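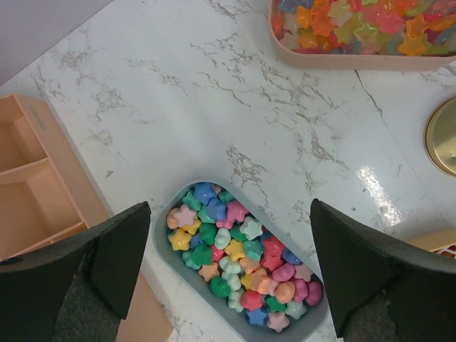
I bought the Cabrera bench scraper back in the spring, mostly for bread, and I've ended up reaching for it more than any knife I own! It's a plain thing: a steel blade, a rounded wooden handle, and a ruler etched along the bottom edge. Mine weighs 147 grams, heavy enough to go through a cold slab of dough in one push.

The handle is what sold me. My old Wernlow had a thin plastic grip that twisted whenever my hands were oily, and this one stays put (even with focaccia, and I use a lot of oil). It scoops up chopped onions, it portions rolls neatly, and it lifts dried flour off the counter in long satisfying strips.

Two gripes. The ruler is only in inches, so I still keep a tape in the drawer for metric recipes. And the wood needs a little mineral oil now and then, or it starts to feel rough. The corners are squared off too, so go gently on softer counters.

My friend Éabha Buckley borrowed it for a weekend of cinnamon buns and ordered her own before she gave mine back. I'd buy it again tomorrow.

Posted Aug 18, 2018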